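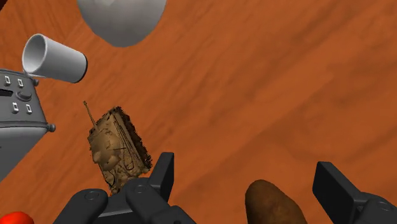
Ticket: Prurham sim cell, gripper stops short of the small stuff
Opened 18/06/2026
Status: open, waiting on a second look

OK so this is my running log for the kitchen cell and I'm keeping it all in one ticket this time, because last time I had notes in three places and couldn't find any of them.

Short version of the problem: I send the arm down to the little brown oval thing (it's called potato in my task file, so potato it is) and the fingers close too high. They pinch air or they skim the top of it. If I ask for one of the toy tanks, same story, only a bit less so. The cup I can sometimes get. No errors in the console at all, the planner is perfectly happy and reports the goal as reached!

Setup, for anybody landing here from search: Prurham is our simulated cell, the Farnance build, with the stock tabletop and the usual clutter on it. Wrist view plus two outside views. Physics runs at 1000 steps a second. I haven't touched the arm model in ages.

What I tried first, in the order I tried it:

Restarted everything. Nope.

Reloaded the gripper from a clean copy of Farnance. Same gap, as far as I could tell.

Slowed the approach way down, thinking the controller was giving up early. It got there slower and stopped in the same place, which at least was useful to know.

Then I parked the arm over the counter and stared at it from the side for a while.

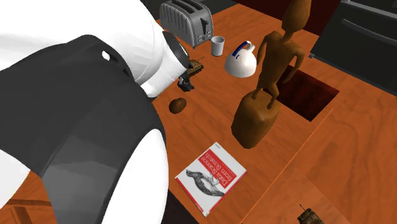
Side view with the wrist pointing down and the potato in front of the gripper.

From the side view I got suspicious of the tool offset. The tool point is supposed to sit between the fingertips, and I had a feeling mine was sitting past them, so the arm thinks it has arrived while the real fingers still have a way to go. I opened the config and yep, there's a leftover line from when I was trying the longer Alum fingers back at the start of June. It adds 23 mm. I had swapped the finger model back and never took the offset out. Felt pretty silly, I'll be honest with you.

Took the line out, reloaded, ran 7 grasps on the potato. Got it on 3. Better than none, but I was hoping for a clean sweep and now I'm wondering if there's a second thing hiding under the first one. The misses look different too: the fingers reach the right height now and the potato squirts out sideways when they close.

So, next up was friction. I bumped the pad friction a little, no real change. Bumped it a lot and the potato stuck to one pad and wouldn't let go, so I put that back where it was.

Last thing before I stopped was to reset the whole layout and pull the arm out of the way so every run starts from the same place.

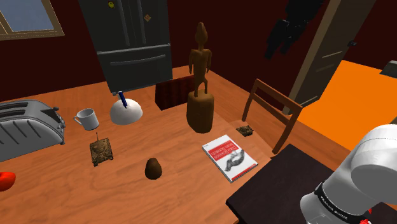

Oddsson: Check the collision shape on the pads before you go any further with friction. When you swapped the Alum fingers out, the visual mesh probably went back but the collision mesh may not have. Turn on the contact overlay and close on nothing. If the contact outline is longer or narrower than the pads you see, there's your squirt.

Ooh, good call, I hadn't thought of the collision side at all. The visual and collision files are separate entries in the config and I only remember editing one of them. I'll turn the overlay on and post what I get.

Still to do:
check the pad collision mesh
rerun the potato, same start pose
rerun both tanks
delete the Alum lines for good (or at least comment them out with a big note to myself)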